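How to Pack a Picnic Lunch for a Crowd Without Losing Your Whole Morning

I have been packing lunches for our walking group in Atthorpe for a good many years now, and I have made every mistake there is to make, including the summer I put a whole watermelon on top of the egg salad. So if you have been handed the job of feeding a bunch of hungry people outdoors and you are starting to feel a little wobbly about it, pull up a chair. It is a friendlier job than it looks, and most of it can be done the night before in your slippers.

Start with the list

Before you buy a single thing, write down who is coming and what they can't eat. I keep mine on the back of an envelope and tape it inside the cupboard door, where I will see it every time I reach for the coffee. Our last outing in March had 27 people on it, with 4 who don't eat meat and one who can't go near nuts, and I would never have kept that straight in my head. Ask everybody early, and then ask again a couple of days before, as folks do forget to mention things (my own sister-in-law forgot to tell me she'd given up cheese, and she was staying in my house at the time!).

Pick food that can sit a while

The trick is to choose things that taste just as nice a few hours later. Good sturdy bread, hard cheese, roasted vegetables, chicken that was cooked and chilled the day before, apples, oranges, oatmeal cookies. I steer clear of anything with a lot of sliced tomato in it, which turns the bread to mush by eleven o'clock. If you love tomatoes, and I do, bring them whole with a small knife and let people slice their own.

Anything with mayonnaise, eggs, meat or fish needs to stay properly cold until it is eaten. I use plenty of ice packs, top and bottom, and the cooler stays in the shade with the lid shut. If cold food has been sitting out for two hours, throw it away, and make that one hour on a really hot day. It hurts to throw out good chicken, I know, but please do it anyway.

The night before

Put your ice packs in the freezer before you do anything else. I say this as somebody who has stood in the kitchen at 7 in the morning holding a warm ice pack.

Then make your sandwiches. Spread the butter or cream cheese all the way out to the crusts, which keeps the filling from soaking in. Lay the bread out in pairs, like the open pages of a book, and do every sandwich one step at a time - all the butter, then all the filling, then all the lids. It goes so much faster than making them singly, and you can have the radio on. Cut them corner to corner, wrap them snugly, and write on the wrapper what is inside. Masking tape and a ballpoint pen will do fine. They go straight into the refrigerator when you're finished.

Wash the fruit and dry it well. Wet grapes get slimy overnight, so I roll mine in a clean dish towel and leave them there while I do the cookies. Cut carrots and celery can go in a tub with a damp paper towel over the top.

Cookies go in a tin with a sheet of wax paper between the layers. If you are baking them yourself, give them plenty of time to cool, and count on losing a few to whoever is passing through the kitchen.

The morning of the picnic

Pack the cooler first. Ice packs on the bottom, then the heavy cold things, then the sandwiches in a single box so they can't slide around, and more ice packs on top. Drinks do better in a cooler of their own, if you can borrow one, as people will be in and out of it all day long and you don't want them letting the cold out of the lunch.

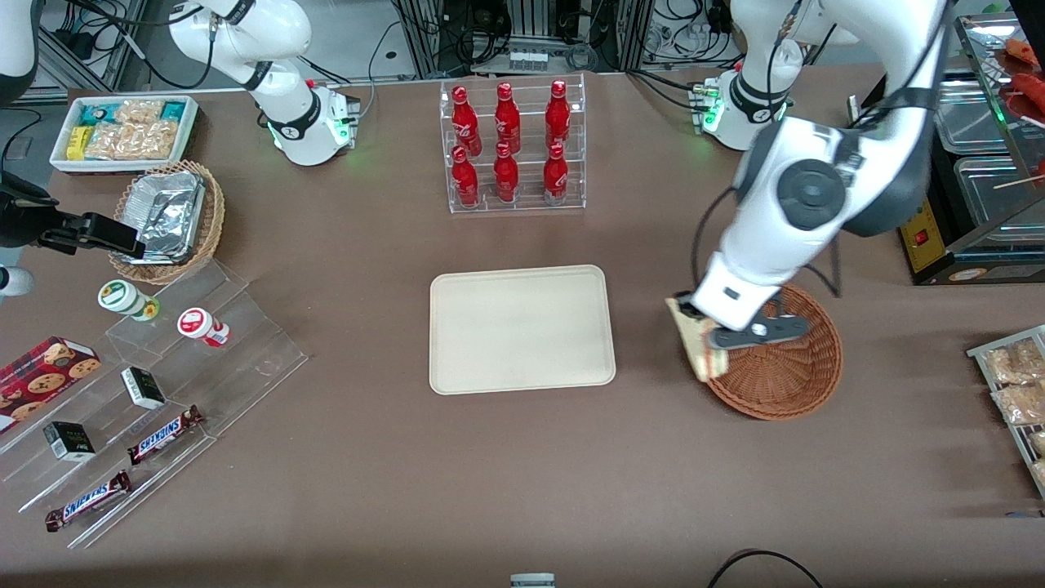
Baskets are a subject I could go on about for an hour, and my family will tell you I have. I bought my first from the Saturday-morning stall that Chettiar used to run by the Atthorpe bus station, and it is still going strong with one handle mended in garden twine. I like a basket for serving and a cooler for carrying, and I move things across at the last minute, when people are already sitting down. A round woven wicker one suits triangular wrapped sandwiches very nicely, and clear plastic packaging lets everybody have a peek at the filling before they choose. Stand them on their crusts with the points up and you will fit in more than you'd think. Line the basket with a cloth if yours sheds little bits, as mine does.

Don't forget the dull things

Napkins, a trash bag, a bottle opener, a damp washcloth in a zip bag, sunscreen and a blanket nobody minds getting grass on. I keep all of these in one canvas tote from Trarard that hangs by the back door from spring to fall, and I refill it as soon as I get home, before I sit down. If I sit down first it doesn't get done.

Once you are home again, wipe out the cooler with warm soapy water and leave the lid propped open until it is dry all the way through. The ice packs go back in the freezer, ready for next time.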